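Notes for the evening talk, 13 Nov 2020. Slot is 40 minutes, aim to speak for 35 and leave the rest for questions. Yaw Frimpong is introducing, so skip the bit about who I am.

## Food waste at home: getting the habit to stick

**Opening**

Ask who has a food caddy from the council. Ask who still uses it. Wait for the laugh and move on.

Say what tonight covers: what goes in, where to keep it, what to do about smell. I am not going to talk about garden compost. Yu-ting Leung is doing that in December and she knows far more than I do.

**What goes in**

Peelings, tea leaves, coffee grounds, stale bread, plate scrapings, bones. Cooked food is fine in Odmont. It was not fine under the old Pullum contract, and a lot of people still have the old leaflet on the fridge. Tell them to throw the leaflet away (paper bin).

Tea bags: check the box. Some have plastic in the seal.

Liquids are the main problem. Soup, milk and cooking oil should stay out. Drain things in the sink first.

**Where to keep it**

Most people who give up have put the bin in the wrong place. Ours was under the sink for two years, behind the washing powder, and we hardly used it. Every onion skin meant bending down and moving three bottles. We put it on the worktop next to the chopping board and it has been full ever since.

Small is better. A big bin takes a week to fill and by then you don't want to open it.

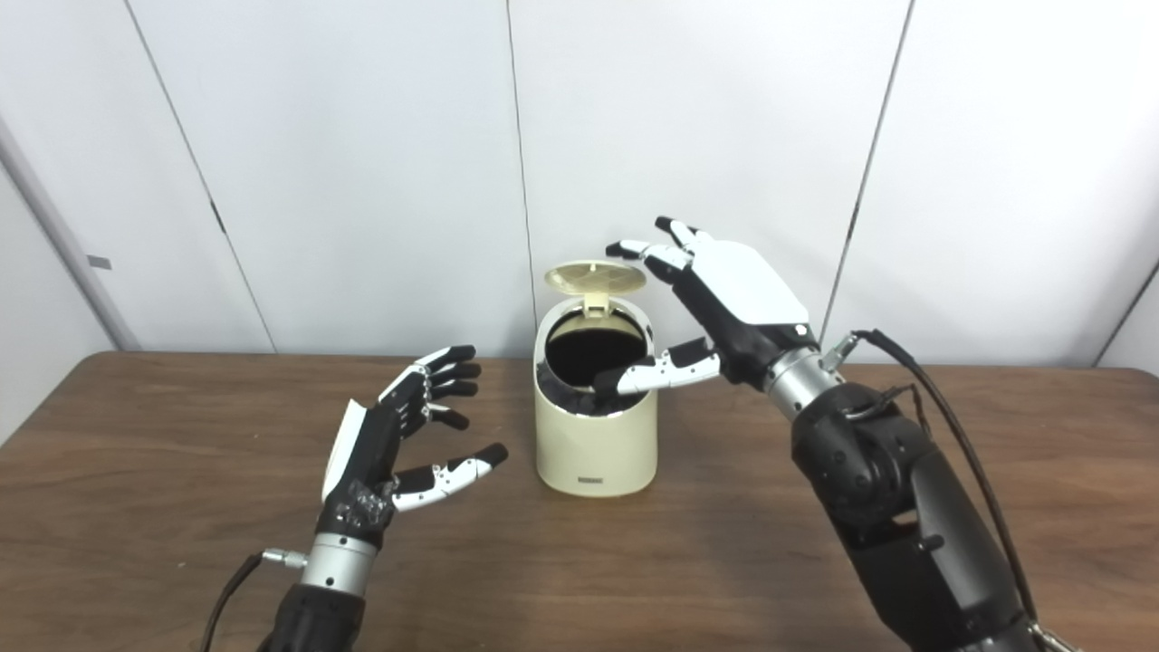

If you live with other people, agree whose job it is to empty it. In our house it was everyone's job, so it got left. Now it goes out after supper every second night, and whoever cooked is let off.

**Smell and flies**

Slow down here, this is what they came for.

- Keep it shut between uses.
- Newspaper in the bottom soaks up the wet.
- Fish and meat scraps can go in the freezer until collection day.
- Wash the bin with hot water and a drop of washing-up liquid. Rinse, then dry it before the new liner goes in.

Liners: Odmont takes the compostable kind only. Ordinary black sacks are for general rubbish. Someone will ask about bread bags. The answer is no.

**The Grunier Road trial**

Keep this short. Six households weighed their food waste every week over the summer. The total dropped by about a third, mostly bread and salad. They said that seeing it all in one place made them buy less. It was a very small group and they all volunteered, so don't make too much of it.

**Questions**

Likely ones: foxes, missed collections, flats with no outside space. For flats, give out the Rashidi Court sheet, which has the number for the shared bins. Spare copies are in the blue folder.

Thank Yaw. Chairs need stacking before we go.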